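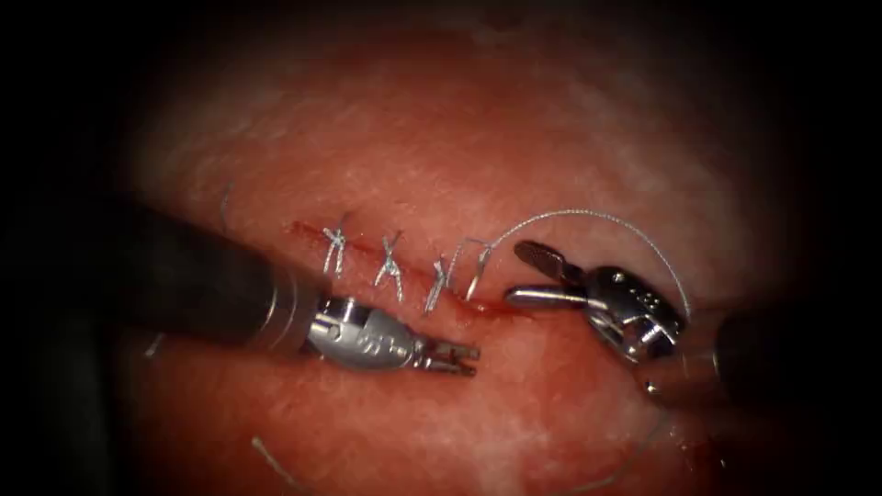
인쇄하기 | 이메일로 보내기
읽는 시간: 약 2분

제목: Re: 로봇 봉합 작업 규칙 초안, 의견 구합니다

Dresley 초안을 두 번 읽었습니다. 답이 늦은 건 별첨까지 다 읽느라 그랬습니다. 결론을 먼저 쓰자면 지금 상태로는 찬성하기 어렵습니다. 규칙을 두는 데 반대하는 건 아닙니다. 다만 이 문서의 절반은 기록지에 체크 표시가 있는지를 따지는 내용이고, 콘솔에 앉아 있는 사람이 무엇을 해야 하는지는 몇 줄 안 됩니다.

먼저 받은 글 중에서 제가 걸렸던 부분을 옮깁니다.

> 4항. 바늘은 작업 시작부터 종료까지 반드시 한쪽 기구에 파지되어 있어야 한다.
> 5항. 절단된 봉합사 조각은 발생 즉시 시야에서 제거한다.
> 6항. 제어 지연이 400밀리초를 넘으면 작업을 중지한다.
> 7항. 바늘을 놓친 경우 최대 90초 안에 회수하고, 초과 시 사유를 기록한다.
> 위 항목은 Lidport와 Guzmán 두 곳에서 모은 봉합 기록 2,664건을 검토하여 정리했습니다. 현장 부담은 크지 않을 것으로 봅니다. 이견이 있으시면 이달 안에 회신 부탁드립니다.

현장 부담이 크지 않을 거라는 문장에서 멈췄습니다. 4항부터 보겠습니다.

바늘을 계속 물고 있으라는 말은 종이 위에서는 흠잡을 데가 없습니다. 그런데 기구로 매듭을 지어 본 분들은 아시겠지만, 실을 감고 짧은 쪽 끝을 잡아당기는 동안 양쪽 집게가 모두 필요한 때가 있습니다. 그때 바늘을 물고 버티면 바늘 끝이 어디로 향하는지 신경 쓰면서 매듭까지 조여야 합니다. 저는 그쪽이 더 불안합니다. 잠깐 내려놓더라도 화면 안의 잘 보이는 자리에 두고, 끝나면 다시 잡는 방식으로 배운 사람이 적지 않을 겁니다. 초안대로라면 그 사람들은 매번 위반입니다. 매번 위반인 규칙은 얼마 지나면 아무도 안 적습니다.

7항은 4항과 아예 맞지 않습니다. 4항은 놓으면 안 된다고 하고, 7항은 놓쳤을 때의 시간을 정합니다. 그러면 일부러 내려놓은 바늘은 어느 쪽입니까? 4항 위반인지, 7항의 "놓친 경우"인지, 기록하는 사람이 그때그때 정하게 됩니다. 기록 2,664건을 검토했다고 하셨는데 두 경우를 구분해서 보셨는지 궁금합니다. 구분하지 않았다면 건수가 아무리 많아도 이 질문에는 답이 안 됩니다. 90초라는 숫자의 출처도 별첨에서 찾지 못했습니다. 제가 못 본 거라면 쪽수를 알려 주십시오.

5항의 "즉시"도 마찬가지입니다. 봉합을 몇 땀 하다 보면 조직 위에 실 조각이 여기저기 남습니다. 첫 사진에도 왼쪽 아래에 말린 실 한 가닥이 있습니다. 그게 보일 때마다 하던 땀을 멈추고 집게를 보내야 합니까? 장력이 걸린 실을 두고 기구를 딴 데로 보내는 게 더 깔끔한 작업이라고는 생각하지 않습니다. 땀과 땀 사이에 치우고 종료 전에 한 번 확인하라고 쓰면 될 일입니다. 대신 시야 밖으로 밀려난 조각을 누가 어떻게 확인하는지는 꼭 들어가야 하는데, 초안에는 그 얘기가 없습니다.

6항은 숫자가 있으니 그럴듯해 보입니다만, 어디서 어디까지 잰 지연인지가 빠졌습니다. 손잡이 입력부터 기구 끝이 움직일 때까지인지, 화면에 보일 때까지인지에 따라 완전히 다른 규칙이 됩니다. 한 번 튄 값으로도 멈춰야 하는지, 일정 시간 이어져야 하는지도 없습니다. 그리고 "중지"라고만 되어 있는데, 바늘이 조직을 반쯤 통과한 상태에서의 중지는 무슨 뜻입니까. 손을 떼라는 겁니까, 그 땀은 마치라는 겁니까. 여기가 제일 위험한 대목인데 한 줄로 끝냈습니다.

두 번째 사진을 보면서 4항을 다시 읽어 주시면 좋겠습니다. 휘어진 바늘이 어느 기구에도 물려 있지 않고 조직 위에 놓여 있고, 두 기구 끝은 매듭 바로 아래에 모여 있습니다. 일부러 둔 것인지 놓친 것인지 이 한 장만으로는 판정할 수 없습니다. 초안은 바로 그 판정을 기록자에게 시키고 있습니다.

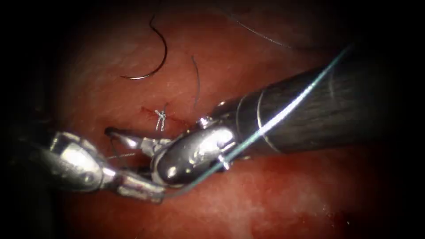

Eliécer Paucar 님은 지난번 회신에서 제 걱정이 지나치다고 하셨습니다. 규칙은 일단 엄하게 써 놓고 예외를 나중에 붙이는 편이 낫고, 처음부터 재량을 넓게 주면 바늘이 시야 밖으로 나간 뒤에야 다들 규칙을 찾게 된다는 말씀이었습니다. 숙련자에게 맞춘 규칙은 초심자를 보호하지 못한다고도 쓰셨습니다.

마지막 말씀은 맞다고 생각합니다. 초심자에게는 4항이 그대로 유효할 수도 있습니다. 그렇다면 교육 단계용 항목으로 따로 떼면 됩니다. 하지만 "엄하게 쓰고 나중에 예외"는 Meltbridge에서 이미 겪은 방식입니다. 거기 기구 교환 규칙이 그렇게 시작했는데, 예외 조항이 본문보다 길어졌고 지금은 새로 온 사람에게 본문은 건너뛰고 예외부터 읽으라고 합니다. 저도 그렇게 배웠습니다.

그래서 제 쪽 대안을 적습니다. 문장은 다듬지 않았습니다.

4항 수정안. 바늘은 파지하거나, 시야 안에서 전체 윤곽이 보이는 위치에 둔다. 내려놓을 때와 다시 잡을 때 구두로 알린다. 바늘이 내려져 있는 동안에는 카메라를 움직이지 않는다.

5항 수정안. 절단된 실 조각은 다음 땀을 시작하기 전에 치운다. 종료 전 시야를 한 바퀴 돌려 확인하고, 확인한 사람의 이름을 적는다.

6항. 측정 구간과 지속 시간을 정할 때까지 보류. 중지 절차는 바늘이 조직 안에 있을 때와 밖에 있을 때를 나누어 쓴다.

7항. 의도하지 않은 이탈에만 적용한다고 명시. 시간 제한보다 먼저, 바늘이 보이지 않게 된 순간 다른 동작을 멈춘다는 문장을 넣는다. 시간은 근거가 나오면 그때 정해도 늦지 않습니다.

구두로 알린다는 부분은 반대가 있을 걸로 압니다. 콘솔과 보조자 사이 소리가 잘 안 들리는 곳도 있고, 말이 많아지면 정작 중요한 말을 흘려듣는다는 지적도 전에 나왔습니다. 더 나은 방법이 있으면 바꾸겠습니다. 적어도 나중에 영상을 볼 때 내려놓은 것과 떨어뜨린 것을 가를 단서가 하나는 있어야 합니다.

하나 더, 별첨의 기록 양식 이야기입니다. 칸이 너무 많습니다. 지금 양식을 땀마다 채우면 보조자는 화면에서 눈을 떼고 있게 됩니다. 안전하려고 만든 양식 때문에 화면 보는 눈이 한 쌍 줄어드는 건 이상하지 않습니까. 꼭 필요한 칸만 남기고 나머지는 영상에서 뽑는 쪽을 검토해 주십시오. Guzmán 쪽은 이미 시각 정보가 영상에 같이 저장된다고 들었는데, Lidport도 그런지는 모르겠습니다. 아시는 분은 목록으로 답해 주세요.

초안 작성하신 분들 수고를 깎아내리려는 뜻은 없습니다. 다만 이대로 확정하고 2월부터 적용한다는 일정에는 동의하지 못하겠습니다. 최소한 4항과 7항은 같은 영상 몇 건을 여러 사람이 따로 판정해 보고, 결과가 얼마나 갈리는지 확인한 뒤에 확정했으면 합니다. 필요하면 판정하는 쪽으로 저도 참여하겠습니다.

별첨 쪽수 회신 기다리겠습니다.

인쇄하기 | 이메일로 보내기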